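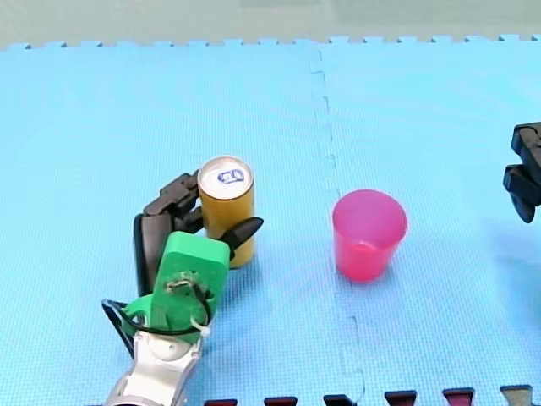
Drevo meinte, die Pegelreihe sei ab Oktober nicht mehr zu gebrauchen, und wer sie trotzdem verwende, müsse das im Bericht begründen.

Ich las die Nachricht zweimal und ging dann in den Keller, wo die Schreibstreifen lagern. Das Messhaus Drutetari führt seit der Inbetriebnahme zwei Aufzeichnungen: eine elektrische, die stündlich übertragen wird, und eine mechanische mit Schwimmer, Uhrwerk und Tintenfeder. Die elektrische gilt. Die mechanische wird weitergeführt, weil die Dienstanweisung sie nie aufgehoben hat.

Der strittige Befund war folgender. Jeden Freitag gegen vier Uhr morgens sank der Wasserstand im Schacht um drei Zentimeter und kehrte nach vierzig Minuten auf den alten Wert zurück. Kein Wehr im Oberlauf wurde zu dieser Zeit bewegt. Die Entnahme bei Civerach war abgemeldet. Drevo schloss auf einen Fehler des Drucksensors, tauschte ihn aus und erhielt am folgenden Freitag dieselbe Kurve.

Auf den Papierstreifen war die Senke ebenfalls zu sehen, schwächer, aber an derselben Stelle. Ein Schwimmer hat keine Elektronik. Ich trug das in das Formblatt ein, Spalte Bemerkungen, und bestellte den Dienstwagen.

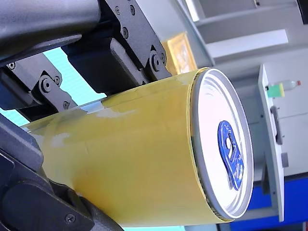
Die Fahrt zum Messhaus dauert bei trockener Straße zwei Stunden. Ich kam am Donnerstag bei Dunkelheit an, schloss auf, prüfte die Heizung und stellte das Feldbett neben den Schacht. Der Schacht ist sechs Meter tief, lichte Weite achtzig Zentimeter, verbunden mit dem Fluss durch ein Rohr von hundert Millimeter Durchmesser. Das Rohr wird zweimal im Jahr gespült. Die letzte Spülung war mit zwei Unterschriften bestätigt, eine davon war meine.

Um drei Uhr fünfzig stand der Pegel bei 2,14 Metern. Ich hatte eine Lampe an der Leiter befestigt und das Lot in der Hand. Um vier Uhr zwei begann die Feder nach unten zu laufen. Man hörte nichts. Das Wasser im Schacht sank gleichmäßig, ohne Wirbel, und legte an der Wand einen dunklen Ring frei. Ich lotete 2,11 Meter. Dann ging ich hinaus an den Fluss, zur Staffel aus emaillierten Latten, und las ab: 2,14.

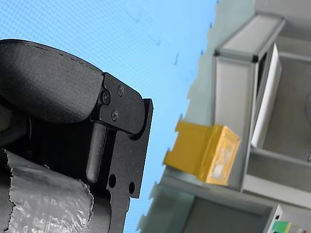

Zwischen Schacht und Fluss bestand also für vierzig Minuten ein Unterschied, den es bei offenem Rohr nicht geben kann. Kommunizierende Gefäße, erstes Semester. Ich las beide Stände noch viermal ab, abwechselnd, mit Uhrzeit. Um vier Uhr zweiundvierzig stimmten sie wieder überein.

Eine Erklärung gab es in den Akten, allerdings keine gute. Vor dem Bau des Messhauses hatte die Firma Amarasinghe auf dem Grundstück einen Brunnen abgeteuft, Tiefe laut Schichtenverzeichnis 100 Meter, verfüllt mit Ton. Eine Rechnung über die Verfüllung lag bei, ein Abnahmeprotokoll fehlte. Falls der Brunnen offen war und eine Kluft anschnitt, konnte er Wasser ziehen. Der Verlust, den ich aus Fläche und Zufluss überschlug, lag bei etwa 2.000 Litern je Ereignis. Warum er das freitags tun sollte, stand in keinem Schichtenverzeichnis.

Ich suchte den Brunnenkopf, sobald es hell wurde. Auf dem Lageplan ist er vier Meter nördlich der Tür eingezeichnet. Dort liegt Schotter, darunter eine Betonplatte – ohne Deckel, ohne Nummer. Ich legte das Ohr an die Platte. Das gehört nicht zum Verfahren, und ich habe es im Protokoll weggelassen. Es war ein Geräusch wie von jemandem, der lange getrunken hat und nun absetzt.

Im Bericht schrieb ich, die Ursache sei hydrogeologisch und außerhalb des Messhauses zu suchen. Die Reihe sei gültig, die Senken seien real und nicht zu glätten. Drevo zeichnete nach drei Wochen gegen, mit dem Zusatz, ein Rhythmus von sieben Tagen komme in der Natur nicht vor. Ich widersprach dem nicht.

Seitdem fahre ich einmal im Monat hinaus. Das Feldbett ist als Inventar erfasst, die Lampe bleibt an der Leiter. Am letzten Freitag kam die Senke um vier Uhr zwei, und sie betrug vier Zentimeter. Ich trug den Wert ein und stellte das Uhrwerk nach.

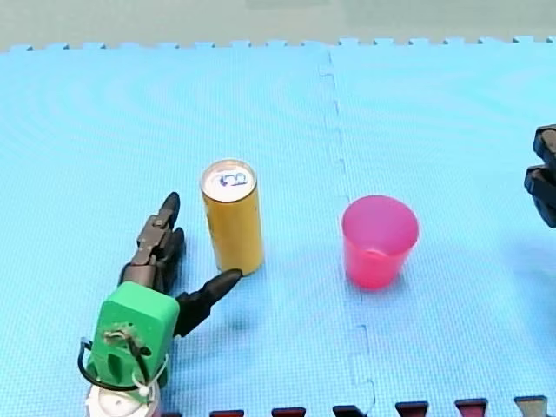 Getränkedose und rosa Becher auf hellblauer Schaumstoffmatte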